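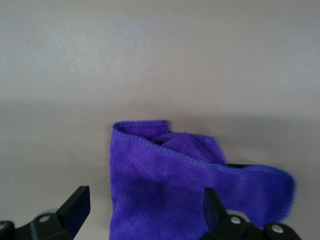 Catriona Baird wrote to me in May that the one thing she wanted out of this grant was to hear the old Drornis fire up with its own engine in it, and I am very happy to tell you she got her wish a few weeks ago. It coughed, it smoked a good deal, and then it settled down and ran for 14 minutes while a whole row of us stood there grinning like kids.

So, to the report proper, for September 15, 2025. Of the $3,000 you gave the Jelthorpe car club for the restoration, we have spent $652 so far, nearly all of it on gaskets, rings, a rebuilt water pump and the machine shop bill for the cylinder head. Teemu Kokkonen did the lower end himself over a string of evenings (and would not take a cent for it, though we did try), so that figure is a lot lower than the budget I sent you in the spring. The carburetor came apart twice. The second time we found a cracked float, and Godoy had a used one on the shelf.

The brakes are behind. I had hoped to have all four corners done by now, but the rear drums were worn past saving and the pair we ordered from Urnier turned out to be for the later axle. They have gone back, and the right ones are on order.

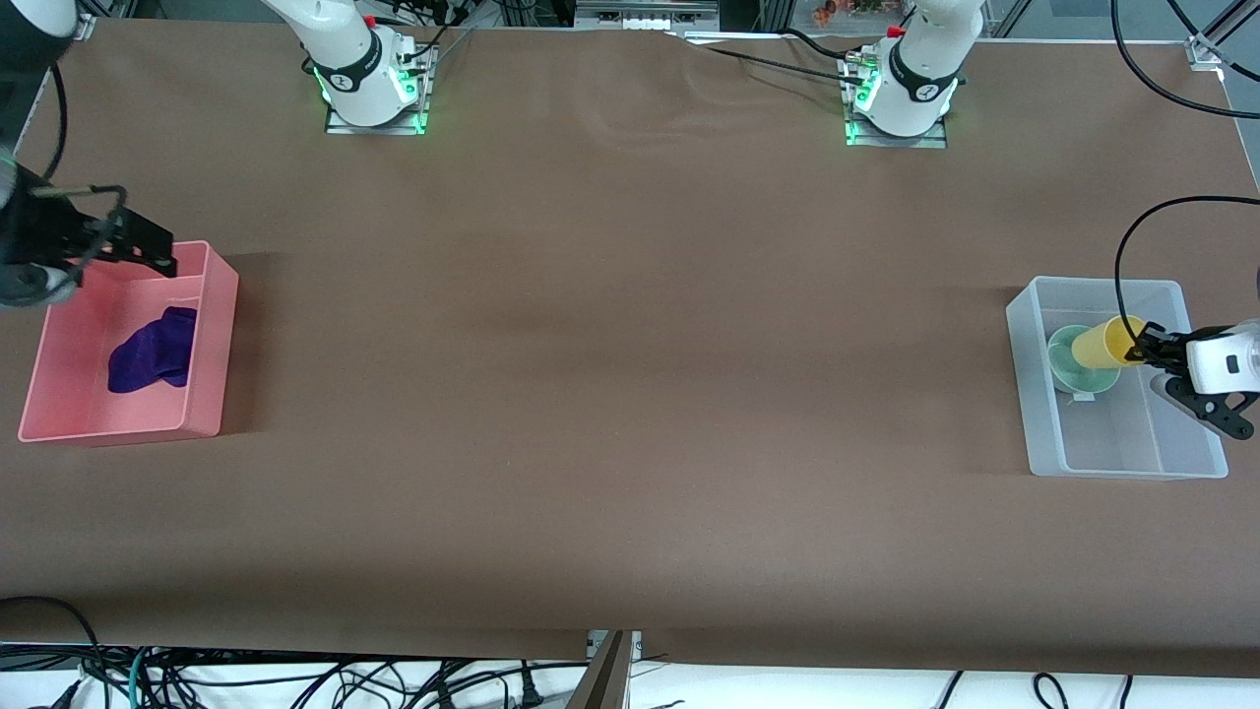
Will the car be ready for the spring parade? It should be, as long as the drums arrive before the cold sets in and we can get the lines bled and the car out on the road a few times first.

After the brakes comes the wiring, which Kerttu Mustonen has already started drawing out on big sheets of paper, and then the seats. We would like to move some of the money saved on the engine over to upholstery, if you are agreeable, as the springs in the front bench are worse than we thought. A short note back from you on that would be plenty, and please do come by and hear it run.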